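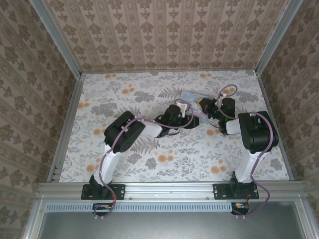 Patterned mats and papered walls: what we make of them so far

May 27, 2023

We were not keen on this. When the worktops at Rirgate were due for a refit, plain grey was the sensible choice and most of us said so. What we got was ferns. The idea came out of the Tresside workshop, where they had lined a bench with leftover wallpaper and were very pleased with themselves. The claim is that a patterned surface hides marks, looks friendlier and costs next to nothing. We have now lived with it since April and are still making up our minds, so this page is a bit of a grumble.

The bench with the fern mat

Off-white ground, gray-green in the catalogue and plain grey to everyone else, with leafy sprigs and round blossoms in a sort of orange-peach. The mat covers the whole floor of the bench, back wall to front rail, and that part at least was done properly. A mat that stops short collects crumbs and screws along the edge, as our old one did for years.

The walls are papered panels on three sides, held in aluminium posts. I would have left them bare. Paper scuffs, and the supplier's line about it being wipeable did not survive my first go with a damp cloth on an offcut. Savia say their coated version is better – they would, it costs more.

The light-blue card lying towards the back is a fair test of the other complaint, that you lose things on a busy pattern. It shows up well enough, and so does the small yellow piece near it. The faint writing on the card is another matter, but you can't blame the mat for that. My worry is anything white or grey. Put a pale clip down among those fronds and see how long it takes you to find it again.

I will give them the cables. Lavender-purple against the grey leaves looks better than it has any right to, and the white clips along the left arm keep the run tidy. Whether anybody chose the colour to go with the blossoms, I doubt it.

What it cost

The mat was 36 pounds from Koutsoukos, cut to size, and took 8 days to arrive. The paper came off the end of a roll and was free, if you don't count the paste or the afternoon. A full refit in the plain grey was quoted at 1725 pounds, and I admit that took some of the wind out of my argument. We have put by just over 500 for replacing the lot if it starts to peel.

Tresside want to do the second bench in a stripe. I have asked them to wait until the autumn.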